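A Visit to the Printing Works in Stodport

In October I took the early bus to Stodport, because the textile printer Xaba opened its doors to visitors for one day. I sew my own curtains, so I wanted very much to see how printed cloth is made.
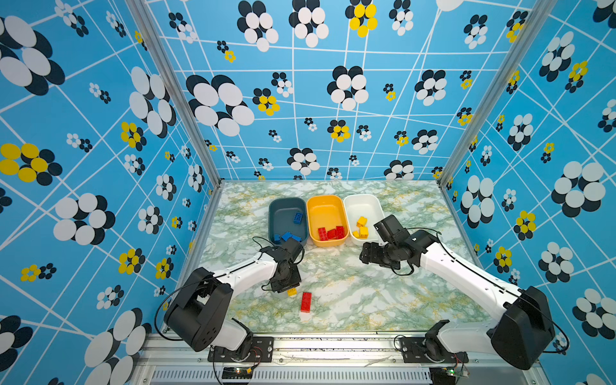 The entrance was free, but you had to register at the gate, and I was visitor number 184. Our guide spoke fast and the machines were loud – I did not understand everything. The oldest hall has a printing table 47 meters long. Two women were mixing colors there for an order from Ilix, and they let us smell the paste. It smells a little like wet bread.

The archive upstairs was my favorite. It keeps 1,252 patterns in flat drawers, and the guide opened three of them for us. I would have stayed there longer, but the next group was already on the stairs.

Lunch was soup in the canteen. The shop sells remnants by weight, cash only.

Last updated: October
Contact | © Pudum Travel Notes | Back to top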